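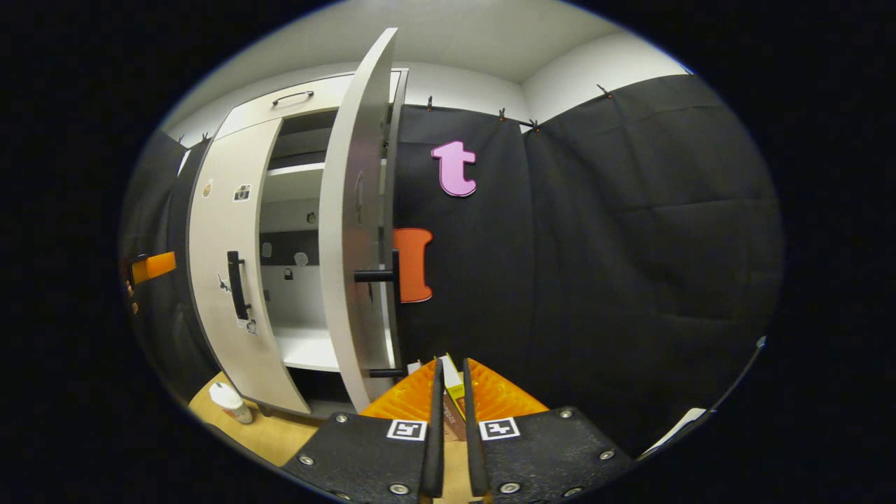
Photo: Hortensia Sotelo

I had been meaning to visit the Zasteo refinishing shop for the better part of two years, ever since a neighbor had her kitchen doors sprayed there and I spent an entire dinner running my thumb along the edges. Last April they finally held an open day, and I went with my friend Yurani Muñoz, who is halfway through redoing a bathroom and had a list of questions folded in her coat pocket.

The shop sits behind the old grain store in Sarnen, at the end of a lane with more potholes than lane. We got there a little before ten in the morning and the yard was already full, so we parked by the road and walked. Someone had put out coffee and a tray of almond cookies by the roller door. Good cookies! I had three before the tour started and I regret nothing.

Zasteo does three kinds of work under the one roof: tubs and sinks, kitchen and bathroom cabinets, and a smaller line in radiators and cast iron. Most visitors seemed to be there for the tubs. The tour runs in a loop, beginning at the drop-off bench and finishing in the curing room, and they send you around in groups so that you can get close to the work.

The drop-off bench

I expected this to be the dull part and it was one of the best. Every door and drawer front that comes in gets a number stamped on a little metal tag, and the hinges and screws go into a cloth bag with the same number. The order on the bench that morning came to 191 pieces, all from one apartment building, and they were standing on edge in slotted racks like records in a record store. Our guide, a cheerful man called Sánchez, pulled out a drawer front and showed us how he checks it under a low lamp held almost flat to the surface. Every dent throws a shadow. He found one I would never have seen, circled it in pencil, and passed the lamp to the smallest kid in the group, who found another.

He also talked about what they turn away. Doors with a plastic film that has started to lift at the corners can be done, but the film has to come off first with heat, and if the board underneath has swelled from water he would sooner tell you to buy a new door. He said that plainly, with customers standing right there, and I liked him for it.

Cleaning and sanding

Yurani's first question was whether you can skip the sanding if you buy one of those primers that claims to stick to anything. Sánchez laughed for quite a while. His answer was that the primer may well stick beautifully – to the cooking grease. Kitchen doors get washed twice with a degreaser and rinsed twice with clean water before anybody picks up sandpaper. He had a test door where the left half had been washed properly and the right half had only been wiped with a damp cloth. Both halves got the same primer on the same day. He scraped a fingernail across the right side and up it came in a curl. The left side didn't care.

The sanding room itself is loud, and they handed out ear protection at the door. There are downdraft tables with a grid top that pull the dust away through the surface, and you can feel the air tug at your sleeve. Flat panels are done by machine, but every molding and inside corner is done by hand with folded paper or a foam pad. I asked one of the sanders how she knew when to stop. She shut her eyes and felt along the edge, then told me to do the same on a finished piece and an unfinished one. I got it right on the second go.

The tub bay

I have never been so interested in a bathtub. They had a clawfoot tub up on a stand, a big heavy old thing from a guesthouse, with a rust patch by the drain and a chip on the rim. A technician took us through the repair in stages, using several offcuts of enameled steel so that we could see each step side by side: etched, filled, sanded, primed and coated. The etching takes the shine off the old glaze so that the new coat has something to grip. The filler is mixed in tiny amounts because it sets fast, and she had to shoo us back at one point to get it on in time.

What surprised me was how often they do this work in people's homes. Most built-in tubs never leave the house. The crew masks the walls, runs a fan hose out the window, and sprays in place, and you stay out of the room until the next day at the earliest, longer if it's cold. Yurani wanted to know about her tub in particular, which somebody had already coated once with a kit from a store, and the news was mixed. An old coat that is peeling all has to be stripped, and stripping can take as long as everything else put together. She wrote that down with a long face. Then she asked about bath mats, and was told to stay away from the kind with suction cups, which can pull at the finish. She has 2 of those. They are on their way out.

The spray booth

You watch this through a window, with the painter in a full mask and hood on the other side. It's wonderful to watch. He moves at the same steady pace from before the edge of the door to well past it, never stopping the gun over the panel, and the wet coat goes on in overlapping bands that melt into each other while you look. Each cabinet door gets four coats in all, counting primer, with a light sanding in between. The color that morning was a soft gray green called Clavier, which they mix themselves, and by the end of the tour half of our group was asking for the formula. (They'll mix you a jar of it for touch-ups, but only if they did your doors. Fair enough.)

One of the other visitors asked about brushing at home instead. The painter came out, pulled down his mask and gave us a really generous ten minutes on it. Take the doors off and lay them flat. Strain the paint, even if the can is new. Do the back first, so that your practice ends up inside the cupboard. Thin coats, and more of them than you'd like. And then wait before you hang anything, much longer than the can suggests, as paint that feels dry to the touch can still be soft enough to take a dent from a knob or glue itself to the frame when you close it.

The curing room

This one is warm and quiet and smells faintly of varnish. Finished doors rest on pins in tall rolling racks and stay there for several days before they go back into their slots to be wrapped. There was a long shelf of sample panels with notes clipped to them, some of them years old, that the shop keeps to see how each finish ages. One white panel had spent its life on a sunny windowsill with a strip of tape over the middle, and with the tape peeled back you could see how much the oil-based paint had yellowed in the covered part, where no light reached it. I had always assumed it went the other way around!

Handles get a small table of their own at the end. If you're changing from knobs to bar pulls, the old holes need to be filled before the first wash, and the new ones are best drilled before the last coat. Bring one of the new handles with you when you drop the doors off. They make a drilling guide from it, and every hole lands in the same spot.

If you want to go

The open day is free, with a tin by the door for the local swimming club. The loop took us two hours, though we were slow and Yurani asked a lot of questions. Wear shoes you don't mind getting dusty, and leave the good black coat at home. There are a couple of steps between the sanding room and the tub bay, but there's a ramp around the outside if you ask. Kids are welcome everywhere except the sanding room, and the shop had set up a bench outside where they could paint a wooden offcut and take it home.

They don't quote prices on the day, which a few people grumbled about, but you can bring one door along and they'll tell you on the spot whether it's worth doing. I saw them say yes to a pine pantry door I'd have put out on the curb, and no to a glossy one that looked perfect to me until Sánchez got his lamp out. Yurani has booked them to look at the tub in May. I've started taking the handles off my hall closet, and I've bought a very bright lamp.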